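Hand-held gripper trial: frequently asked questions

What is being compared?
Two finishes and two finger setups of the same kind of hand-held gripper, both on offer through Itum. One is the black plate model, which we call Brustwood. The other is the gray metal model, which we call Cullinane. We want to know which one to order for the fabric work that starts in September.

Who runs the trial?
Soledad Gallardo plans the sessions and keeps the log. Tarık Avcı looks after the hardware and the recording software. Questions about loan units go to Tarık.

Why clothes and bedding?
Hard objects gave us almost no difference between the two grippers. Cloth did. It folds, slides and bunches up, and a finger that meets a mug squarely can skate straight over a shirt. Denim is the heaviest cloth on the list, and seams are where we ask people to take hold.

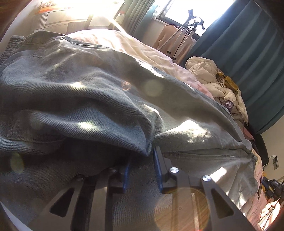 Blue finger pads on a denim seam.

Do I have to grip at a seam?
For jeans, yes, on the first attempt. Later attempts can use any fold you like. Note in the log which one you used – the two are scored separately.

How many attempts count as a full set?
Eight per garment, with the same gripper. If you stop early, log what you have and mark the set as partial. Partial sets are kept but left out of the comparison.

How much data is there so far?
The log holds 2174 attempts, and 1848 of them belong to full sets.

Does sunlight matter?
It can. Strong sun on pale cloth washes out the folds in the recording, and low sun can put flare over the gripper itself. Leave the blinds or curtains as they are during a set. Changing the light halfway through makes the attempts hard to compare.

What about garments that are already folded?
They are a separate task. The aim is to pick up the garment and keep the fold. Come in low with the fingers nearly closed, then open them just enough to take the edge. A wide opening tends to catch the blanket as well.

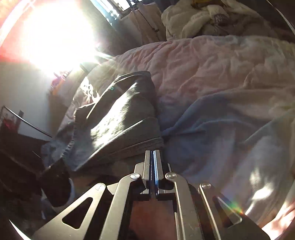

Which gripper is ahead?
Neither, overall. Soledad prefers Brustwood for thick seams. Tarık likes Cullinane for thin cloth and says it is easier on the wrist. The log doesn't settle it yet.

Can I change the finger pads?
Please don't. Worn pads go back to Tarık, who swaps both at once and writes the change in the log.

Where do the recordings go?
Upload them to Uvport the same day. Files stay on the local drive for seven days and are then deleted – check that your upload finished before you return the unit.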